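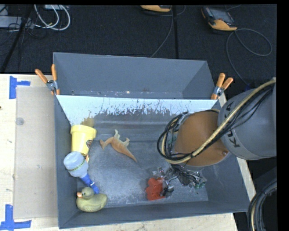
Grasping corner – where we've got to

Quick one this time, everybody is packing for the Ballum visit and the lab is half in boxes.

Bin picking data first. We are at 3,981 tries saved and checked. That's the KUKA cell only, the Adholm numbers come in seperately and will be in the next issue. Of those, 379 were added since the last newsletter, which is less than we wanted. Two lost mornings (network) and then a cable change.

Object set. Still the mixed toys: rubber duck, dinosaur, yellow cup and so on. Odd shapes on purpose. The dinosaur is the one to watch, long thin tail, and when it lies on its side the arm has a choice of neck, body or legs and they all give different results. We want all of them in the set. Please don't stand it up neatly before a run! Same goes for the duck. Tip things in, let them land, start.

Corners and walls. The early batches from January were nearly all objects in the open middle of the bin, and the model trained on them went to pieces when something was up against a wall. So more wall cases please. Left side and front left corner especially, we are short there. Things touching each other also good.

Failed grasps. Keep them. Somebody tidied out 173 misses from the shared folder thinking they were rubbish – they're restored now, no harm done, but a miss is as useful to us as a hit. Label it and leave it be. If the arm stops itself halfway, that's a third label, not a miss. The list is on the wiki under Říha (old project name, sorry, will be moved).

Clamps. Orange ones, either side of the bin, near the divider. Check both before you start. If the bin has shifted even a little the saved positions are off and the whole batch has to be thrown out. Blue tape on the table stays where it is aswell.

Bin floor. Yes it's scuffed, and the sloping panel is worse. We talked about a new bin and decided against it for now. Changing the background halfway through makes the old and new batches hard to compare. After the summer, maybe.

Jidoria want a sample of the data to try with their own planner. Fine by us in principle. They'd get 2 batches, one open floor and one crowded, with the labels. Paperwork is not done so please don't send anything yet.

Slots for the cell are on the usual sheet. Evenings are nearly all free. If you take one, write the batch name in the same row when you finish, and put the pendant back on its hook.

Next update when we're back from Ballum.

Jun 25, 2018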